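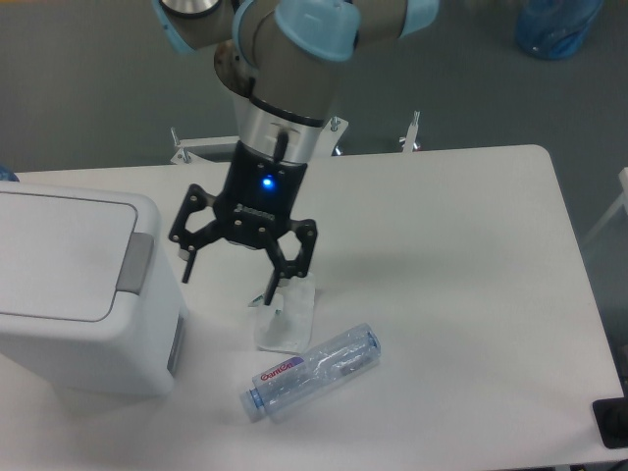 Section 2. Setting up Gomudness for a new class

2023-08-17
By the self-study desk

Gomudness is the vocabulary trainer that goes with the Cronin readers. It holds almost 3,000 headwords, and left to itself it will offer a beginner "notwithstanding" on the first evening. The steps below stop it from doing that. Do them before the class meets, while the room is quiet and you can still mutter at the screen.

Before you start

Have your class code, your teacher password and the Cronin level you plan to teach. The class code is printed on the inside cover of the teacher's book, under the sticker that says the code is under the sticker.

Creating the class

1. Sign in with the teacher password. The student password also works on this screen and takes you to a cheerful page about fruit. If you see fruit, sign out.

2. Choose New Class and type the class code. Capital letters matter. The letter O and the number zero also matter, and look identical.

3. Give the class a name your students will recognize. "Tuesday evening" is good. "Test" is not, and there are already several of those.

4. Choose the Cronin level. The program suggests one from the last class you taught. Ignore the suggestion unless you enjoyed that class very much.

5. Press Save, then wait for the green bar. Pressing Save again makes a second class with the same name, and your students will divide themselves evenly between the two.

CAUTION: The level can't be changed after the first student has finished a unit. You can delete the class and begin again, but everyone's word lists go with it, and they will ask you where the words went.

Adding students

6. Open the Students tab and enter each name as the student wants to see it. This is the name the program uses for praise, and it praises often.

7. Pick a first language for the hints. If the language isn't on the list, choose No Hints. Do not pick the nearest neighbor on the map.

8. Print the sign-in slips. Cut them up before class and hand them out face down if your group is shy about passwords.

Note: A class holds 30 students. The program accepts one more without complaint and then quietly drops whoever is first in the alphabet.
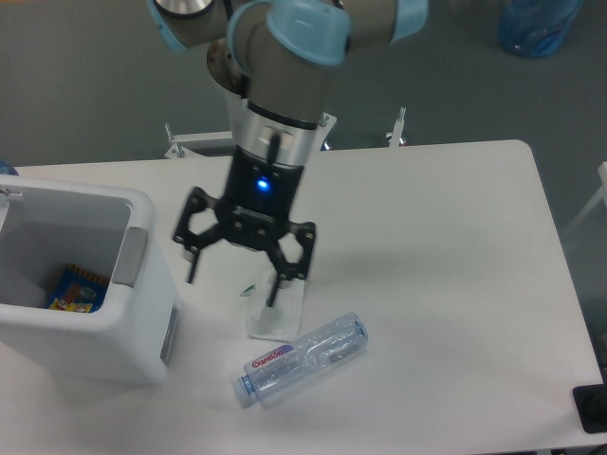
Adult English Program, Stamilstead – Self-Study and Materials

Setting the daily list

9. Under Daily List, move the slider to Short. Medium is meant for people with free evenings. Long has been chosen, as far as we can tell, only by accident.

10. Turn on Review Old Words. With this off, students meet each word a single time and part from it forever.

11. Turn off Surprise Idioms for the lower levels. A learner who has just mastered "cat" and "dog" doesn't need to hear what the weather is doing with them.

12. Set Spelling to American. The other setting is perfectly respectable, but it will mark "color" wrong and you will be the one explaining it.

Connecting the listening exercises

The sound files live in a separate program, Drokus, for reasons that may have made sense in April.

13. Open Drokus first, then Gomudness. In the other order they ignore each other.

14. In Gomudness, choose Sound, then Find Drokus. The search takes a minute or so – leave the window open while it runs.

15. Play the sample sentence. You should hear a woman asking the way to the station. If you hear a man ordering soup, you have the old files; run Update Sounds and try again.

16. Set playback to Normal. Slow is available, though at that speed everyone sounds as if they are breaking bad news.

CAUTION: Don't rename the Drokus folder. The listening exercises will still open and will still be graded, only in total silence.

If something goes wrong

Students can't sign in: check the slip for a zero.

The daily list is empty: the student has finished it. Offer congratulations, and see step 9.

The list shows words from the wrong level: look for a second class with the same name (step 5) and move the students over one at a time with Transfer.

Scores have vanished: press Refresh. They usually come back. If they don't, write down the class code and bring it to the self-study desk before closing the program.

Section 3 covers progress reports and how to make them fit on one sheet.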